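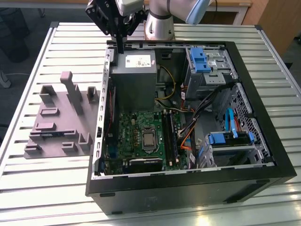

Old Towers, Open Cases: Notes from the Parts Bench

If you have never taken the side off a desktop computer, I can't recommend it enough. Everything is right there! You lay the tower flat, slide the panel away, and suddenly the thing that hummed under a desk for years is a little city of wires and chips that you can read with your own eyes.

We had a great run of it this month at Bondley. The June drop-off brought in 15 towers, most of them from the Robles Street offices, plus two that came over from Mirska in the back of a station wagon. They are old, sure, but old is lovely for our purposes. Drive cages from that time often have big friendly handles and latches (I have a real soft spot for the bright blue ones), the wiring is easy to follow, and there's room to get your hands in.

Iason Tzanetos has been keeping the tally of what we pull, and he tells me we are at 132 usable parts since the shelves went up. That covers power supplies, drives, fans, expansion cards and memory, all tested and bagged. The Toveck shelf is full of fans now, so if you need a fan, please come and take a fan.

Our order of work, for anyone joining in:

Unplug everything, then hold the power button in for a few seconds.
Lay the case on its side and take off the panel. Screws go in a cup, one cup per machine.
Touch bare metal on the case before you touch a board.
Write down the memory type and the size before anything gets bagged.
Cards and memory come out first, power supply last.

That last one gets debated every time. I like leaving the power supply in while we work on the smaller parts, and then following its wires out one plug at a time at the end. Others want it gone right away so there's more elbow room. Try both and tell me which you prefer. 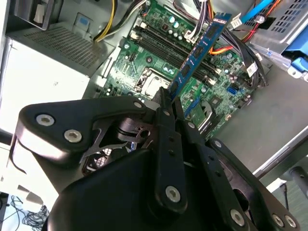 Memory is my favorite part to teach. It's the one upgrade almost anyone can do at home, and people light up when they find out how simple it is. Each stick sits in a long narrow slot with a small latch at the end, and once the latches are open the stick lifts straight up. The circuit board can be almost any color, too. Green is what most people expect, but a bright blue stick with its black chips along the face is a cheerful thing to find over a green motherboard. Hold it by the edges and keep your fingers off the contacts.

Going back in, line up the notch before you push. If it doesn't want to go, turn it around and look again. Press evenly on both ends until the latches close, and don't be shy about it, a good seat takes more force than beginners expect!

A note on processor sockets: please leave them alone until someone has shown you the lever. The pins are tiny, and we have lost over a dozen boards to curious thumbs, one of them mine.

We still need anti-static bags in the small size, masking tape, and a decent magnetic tray. Bring your own screwdriver if you have one you like, with your name on the handle.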